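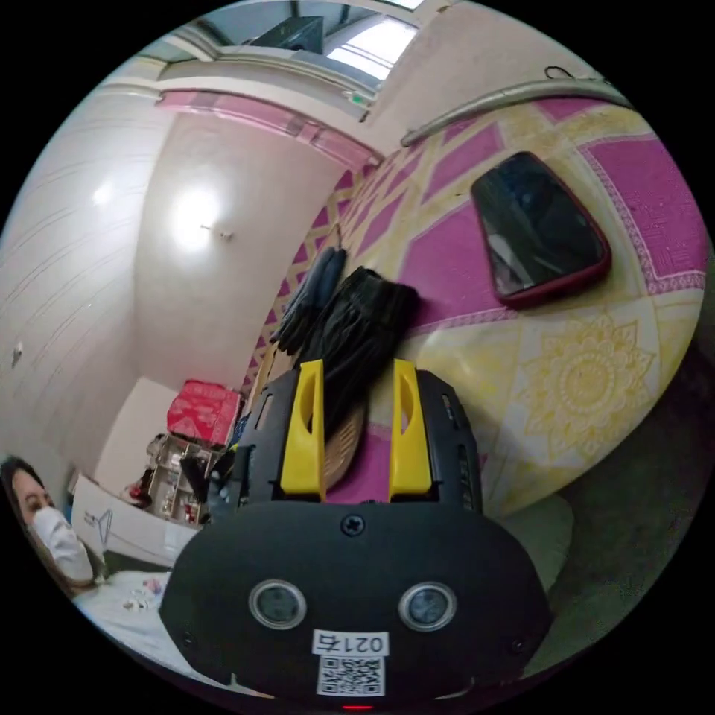 Ulilel has released version 2 of Werna, its software for checking recordings made with hand-held grippers. The new version was presented in March at a small workshop in Zatcombe.

Werna reads the video from the gripper and estimates how the tool moves through a room. The earlier version often lost its position when cloth filled most of the view. According to Kristaps Vasiliauskas, who leads the perception work, the team tested the update on 148 recordings of household tasks, and almost all of them were made around beds and clothing. 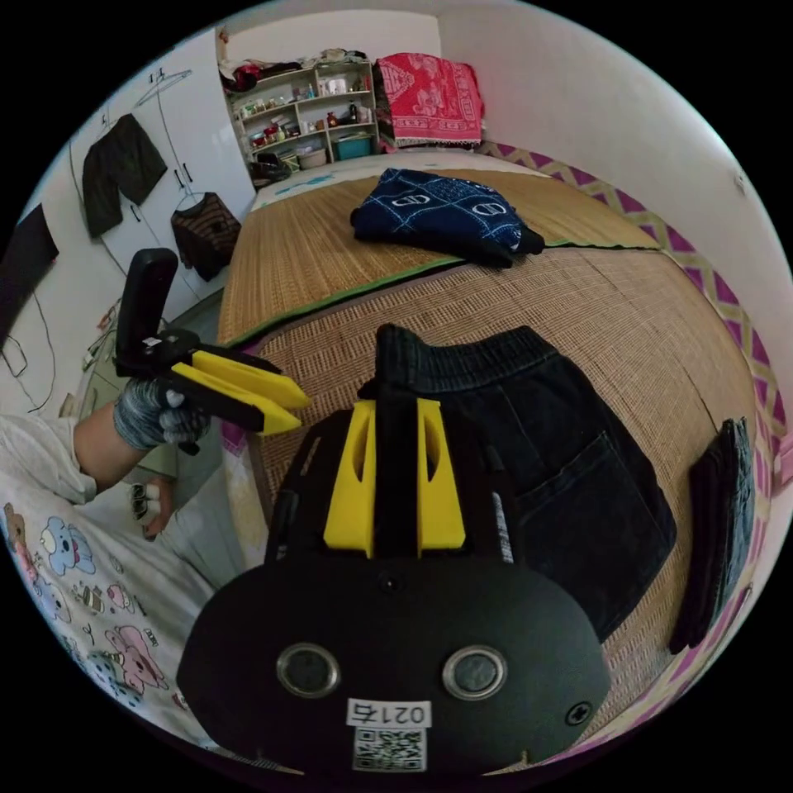 Two hand-held grippers at a bed with jeans and other folded items.

The program now marks the moments when the fingers come close to fabric, and it gives each moment a confidence score. A person can then review only the weak parts. Gintarė Kütt, an engineer at Ulilel, said that one recording can be checked in 10 minutes.
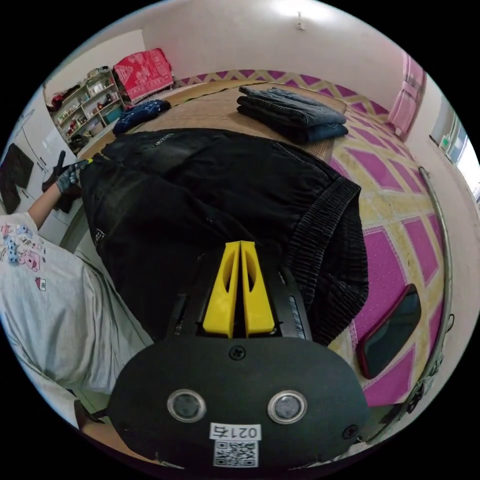

Large dark garments are still difficult, she added, as they have few details for the software to follow. The planning tool Lepik can already read the Werna files, but the export must be started by hand. An automatic export is in preparation.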